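Back from Prornden with a cold left ear and the programme folded in my coat pocket. Espinoza Park lost 11-3, which the man on the tannoy called a spirited showing. I have watched rugby for long enough to know what spirited means.

We are told this side is rebuilding. It was rebuilding last September too, and the one before, and at some stage I would like to see a wall go up. The new defensive system was much talked about in the club newsletter. What I saw was the same line drifting sideways until Prornden's centre got bored and ran through it. One try, two penalties, and the rest was mud.

The scrum held up, I will give them that. The lineout did not. We threw seven yards from their line twice in the second half and lost both, once to a jumper who hardly left the ground. Then the kicking. Our fly-half put the ball up in the air every time he had a decision to make, and the wind brought it back to him like a dog.

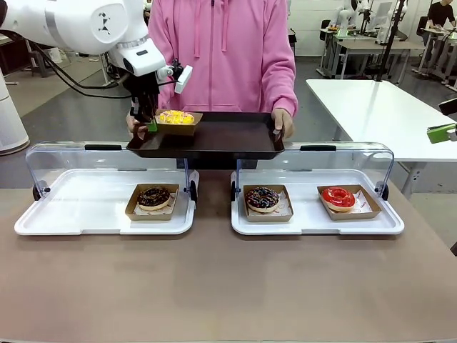 The three points came from a penalty in front of the posts when we could have gone for the corner. I heard people grumbling behind me, but given the lineout I thought it was the only sensible thing anyone did all afternoon.

They announced the crowd as more than 800. I doubt it. There was room along the rail to lie down, and the far side was mostly coats on a fence. Perhaps they count the under-12s who play before kick-off, and their parents, and the parents' cars.

Storkance are to be the new shirt sponsor, so there will be a new shirt, and I expect it will cost more than the old one. Satora Lane away next. They beat us by a street last season and have, according to the programme, a prop who has just played his 100th match for them. Ours are lucky to reach Christmas.

The coach says the bonus point is a platform. Losing by eight does not even get you a bonus point – I checked on the bus, and then checked again. Either he was talking about some other match or he left early.

Boots by the back door, still filthy. Need to find the thick socks before Satora Lane, and ring about the bus times. I suppose I am going.

14 comments | 6 shares
© The Touchline Diary. Back to top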